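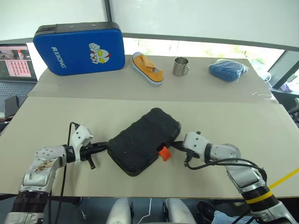 Black hard case with ridged lid and orange-red latch.

Stotham Hard Case Review: Two Seasons of Camping

Reading time: 2 min

I bought the Stotham case to keep first aid supplies together on family camping trips. Before that I used a zippered pouch, and the zipper gave out at Jin Lake last August.

The latch is stiff for the first few weeks. My daughter could not open it, which I counted as a plus with pills inside. It loosened up later and still shuts firmly.

Inside there is one open space and a foam pad. I took the pad out. Bandages, tape, tweezers, a cold pack and 3 small bottles fit without forcing the lid. A full roll of gauze does not fit unless you flatten it.

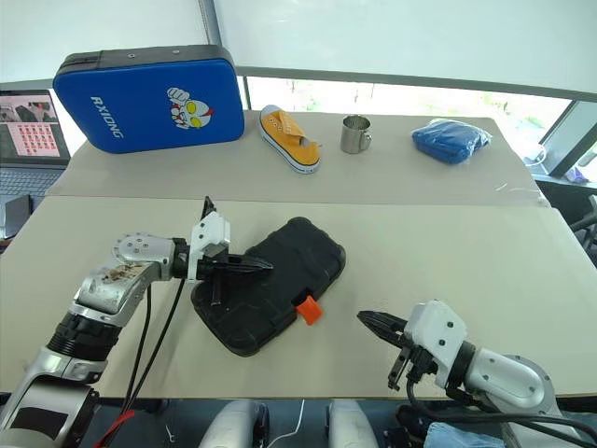
Rain has not been a problem. I left the case on a picnic bench overnight in a steady drizzle and the paper wrappers were dry in the morning. I would not sink it in a river. The seal is thin and has to be wiped clean of sand or the lid sits crooked.

The hinge is the weak spot. Mine has a little play in it now. Filipa Esteves, who camps with us, has the Drukero case, and her hinge is tighter, but the box weighs more and costs twice as much.

I would buy the Stotham again for car camping. For backpacking, a soft pouch makes more sense.

Reviewed by Glória Frade

Related reviews
Duma folding stove: 2 years on
Drukero hard case, small size
Headlamps under 300 lumens
Sleeping pads for side sleepers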